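How to Set Up a Private Fantasy Soccer League

A private league is the simplest way to play fantasy soccer against people you know. These steps cover the season-long format used in the Lillero League, a set of office and family leagues run by Frøydis Wallin. Most fantasy games have the same settings under slightly different names, so check your own game's help page if a menu doesn't match.

Step 1: Pick the format

There are two common formats. In a classic league, everyone's points are added up over the season and the highest total wins. In a head-to-head league, you play one other manager each gameweek and get three points for a win and one for a draw.

Classic is easier to run. It doesn't matter if you have an odd number of managers, and people can join late, although they start behind. Head-to-head needs a fixed list of managers before the first round. With an odd number, one manager each week plays against the average score.

Step 2: Create the league and share the code

Log in, open the Leagues tab and choose Create. Give the league a name people will recognize in their list. Pick the gameweek scoring should start from. If you are setting up in June, leave it on Gameweek 1.

You will get a join code. Send it by email or in the group chat, and ask each person to reply with their team name. Team names like Perness Rovers or Hirine United don't tell you who the manager is, and you will need to know when you collect entry fees.

Step 3: Agree on the money before the first deadline

If there is an entry fee, write down the amount, the date it is due and how it will be split. One split that works well in a classic league is 70 percent to the winner and the rest shared between second and third. If your league has only a handful of managers, pay the top 2 and stop there.

Decide now what happens to someone who joins but never pays. In the Lillero leagues they are removed before Gameweek 2. Whatever you choose, put it in the same message as the join code. Check your local rules on paid contests too.

Step 4: Explain transfers and hits

New managers often lose points here. In our game each manager gets one free transfer per gameweek and can save one, for a maximum of 2. Every extra transfer costs four points, taken off that week's score. Changes can be made right up to the deadline, which is usually on a Friday evening or Saturday morning.

Tell beginners to wait until late in the week before making a move. Team news comes out at press conferences, and a player who looked fine on Monday may be ruled out. Set a phone reminder for two hours before the deadline.
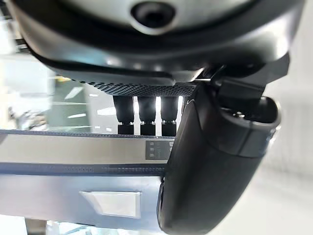
Step 5: Set your tiebreakers

Ties are common in the middle of the table and do sometimes happen at the top. Most games separate level teams by fewest transfers made. If you want something else, such as highest single gameweek score, you will have to keep track of it yourself.

Two seasons ago Frøydis Strand and a team called Yagi Town finished level on points in the main Lillero league. The rule had been written down in the first email, so the prize was paid the same night.

Step 6: Keep people playing

Interest drops off after the winter holidays, mostly among managers in the bottom half. A few things help:

Run a small monthly prize, so that everyone starts again from zero.
Post the table and the top score after each gameweek.
Start a knockout cup in the second half of the season.
Give a bonus to any manager who reaches 1000 points without missing a deadline.

Keep the updates short. The table, the best captain pick and the next deadline are enough.

Step 7: Close out the season

Wait until bonus points and any late corrections are confirmed before announcing the winner. This can take a day or more after the last match. Save a copy of the final table, as many games wipe their leagues over the summer. Then pay the prizes and ask who wants to play again, while you still have everyone in the same chat.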